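Bench notebook, Brumari cell
Wednesday, August 22, 2018
Open day

Writing this up while my feet still hurt. Gareth wants "lessons learned" by the end of the week, and if I leave it that long I will only remember the good parts, which would make for a short report.

Doors opened at nine. I had been in since six-thirty because the calibration from last night had wandered off on its own, as it does when company is expected. Re-ran it twice. The first time the left arm came out fine and the right arm believed the table was a little lower than the table is. Second time they agreed with each other and, as a bonus, with reality. Wrote the good values on the whiteboard and took the marker away with me.

New paper on the table, taped down at the back only. Old paper had coffee on it and a phone number. If it was anyone's phone number, sorry.

The plan, for those who weren't at the meeting: arms pick up pushbutton and switch parts scattered over the table and sort them by type, visitors watch, Lempi talks, I hover near the stop button looking relaxed. We had 55 people signed up, in groups, all coming past the same railing. The Plumine people came first, then the vocational school, then a mixed bag from the Imberg mailing list, then anyone who had been promised lunch.

Group one went well. I note this because it was the only one that did so without help. Lempi did her introduction, both arms came up, ring lights went green, the right arm took a switch unit off the paper and put it where it belonged. Somebody clapped. I think the clapping confused people into believing the demo was over, because half of them left for the coffee table and missed the handover routine, which took us most of June.

Group two, the school. Better questions than the adults, as usual. One girl asked why it doesn't just use a bowl feeder. Seija gave her the proper answer (mixed parts, small batches, parts changing every few weeks) and then told me later that for half of our customers the answer is that they should just use a bowl feeder. Hire that girl. 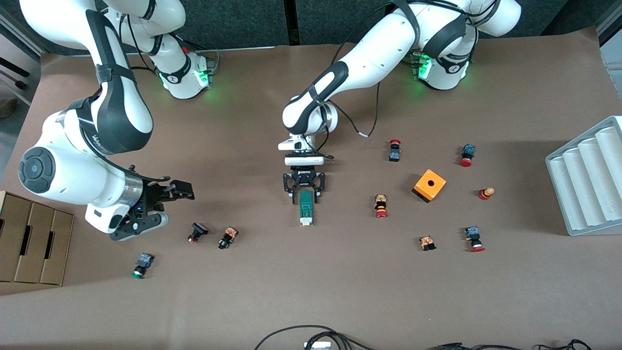 The other thing the school group wanted was for the arms to fight. I explained about the shared workspace and how the planner keeps each arm out of the other's way. This was received as a great disappointment. One boy asked if they could fight slowly. Aatos, who is supposed to be on my side, said it could be arranged. It can't. I have written that here so it is on paper.

Group three is where it went sideways. We had decided on Monday to let visitors rearrange the parts between runs, to show that nothing is scripted. Good idea, still think so. But we said "put them anywhere you like," and a man in a very nice jacket took that as a challenge and balanced one part on top of another. The vision saw a single object of a kind never before manufactured, thought it over for a long while, and picked up nothing. Lempi filled the gap with the history of the Hyvönen site, starting with the sawmill. She had got as far as the fire by the time I cleared it by hand.

I want it noted that the system did the right thing. Low confidence, no grasp, wait for a human. It is exactly what we'd want on a customer's line. It is also very dull to look at, and there is nothing on the outside to tell you it's being sensible and hasn't crashed. Kalevi suggested a screen facing the railing with what the camera sees and the score for each part. Yes. I suggested the same in the spring and was told it would be distracting, but I'm not bitter, I'm only writing it down.

Second stop of the day was mine. I leaned on the cable guard while pointing at something and knocked the connector just enough to drop the link to the right gripper. Two minutes to find, two seconds to fix. The man in the jacket was very understanding about it.

After lunch we ran without the talk and let people drift by. This was the best stretch. No schedule, no microphone, folks standing there with a sandwich for as long as they cared to. A retired electrician stayed for three full cycles and then told me our contact blocks were being gripped the wrong way round: we take them across the narrow side, and he would have taken them across the long side, clear of the terminals. I said the grasp planner had picked that from a lot of trials. He said the grasp planner had never had to wire one. Tried his way after closing. It slips less. I have asked Gareth whether we can pay the man in sandwiches.

Numbers from the log, for Gareth: 74 picks in front of visitors, not counting the ones I did myself with my fingers. Lifetime counter on the left gripper now reads 1,537, so pads are due for a look. The right side was reset when we swapped it and nobody wrote down the old value. By nobody I mean me.

To do before the next one:

Screen at the railing. Kalevi has an old monitor, I have the cable, neither of us has the bracket.

Strain relief on the right gripper connector, plus a guard that can take the weight of an engineer.

Change the wording. "Anywhere flat on the paper, one at a time." Lempi to practice saying it in a friendly way.

Move the handover routine to the front, before the clapping.

Try the long-side grasp on all the contact blocks and log it properly. Seija says she'll set up the comparison if I stop calling it the sandwich grasp. I have already named the branch.

Ask Aatos what he told the school. Their teacher has emailed to ask about dates for the slow fight.

Arms parked, air off, stop button in. Paper left on for tomorrow, one boot print near the back edge, which I choose not to investigate. Key is in the usual drawer.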